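Search this site Search
Filed under: Talks and slides, Equipment planning
2022-05-18 | Boonsong Siriwan

Notes, budgeting for the second textile cell at Maltoldale

Slide 1. Scope is 2 arms, grippers, table and cabling. Skadberg quote excludes fitting. Say so early.

Slide 2. Fingertips are a running cost. Budget line is 20 pairs to December. Kuroda and Pistotel both quote 13 weeks for spares, so order with the arms.

Slide 3. Unit price 490 per pair. Pause for questions on currency.

Slide 4. Cloth handling. Thin folds need a narrow tip and a firm pinch.
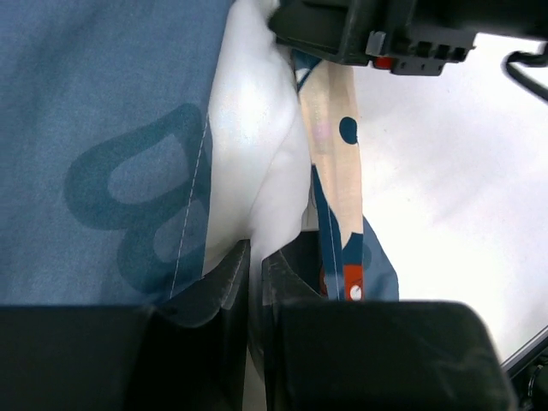
Cable routing is priced separately. Allow slack at the wrist and put a spare cable on the first order. Table height must be fixed before the mounts are bought.

Slide 5. Approval dates, then hand over to purchasing.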